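Two-arm tabletop kit for handling artificial stems: is the Prellen worth it for a small shop?

Asked by Theano Christodoulou

I make up artificial flower arrangements for hotel lobbies and waiting areas. Most of it is the same job over and over: take a stem, put it in the right vase, go on to the next. A dealer has offered me the Prellen two-arm kit from Verbruggen for 2,000 a month on a lease, with setup included. My usual order is 50 vases. I have no programming background.

Has anyone used one on flowers? The sales sheet only shows boxes and bottles. I'm mostly worried about long stems getting tangled and about the vases tipping over.

2 answers

Markos Deligiannis

We took the same kit at Dundholm on a trial in January and used it for sorting silk and plastic stems into vases by color. Both arms bolt to a rail along the front and reach in toward the back, so you load everything from above or from the sides. 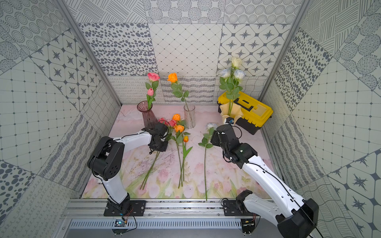
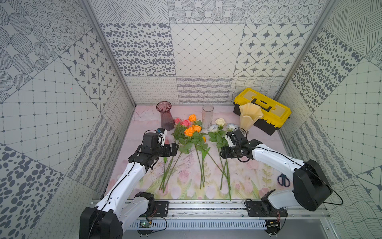 Roses and vases with the two arms over the mat.

Single stems with a stiff wire core were no trouble for us. Stems that cross each other were. If the gripper closes on one and a second is lying over it, both come up, and then you have leaves caught on the fingers. Spread them out before you start and you lose some of the time you hoped to save.

Tipping depends on the vase. Heavy glass stayed put. Light ones with a wide rim went over when a leaf caught the edge. We put gravel in them after the first week and that mostly fixed it.

You don't need to program it, but you do have to teach it. Our set of motions took 700 recorded runs before I would leave it alone for a few minutes. Verbruggen counts setup as getting the arms moving, so ask who does the teaching and get the answer in writing. Also ask about softer finger pads. The standard ones marked our petals.

For 50 vases at a time I would not lease it. We sent ours back at the end of the trial. If you had the same design running every day I might say something different.

farkanico_user54

We have the Farkanico one, not this one. It's ok. Get the longer cables. Can't help with flowers, we do jar lids.

Comment from Theano Christodoulou

Thanks Markos. The dealer says teaching is extra and won't give me a price until I sign. Did you keep the gravel loose or glue it in?

Comment from Markos Deligiannis

Loose, so we could reuse it. I wouldn't sign without the price.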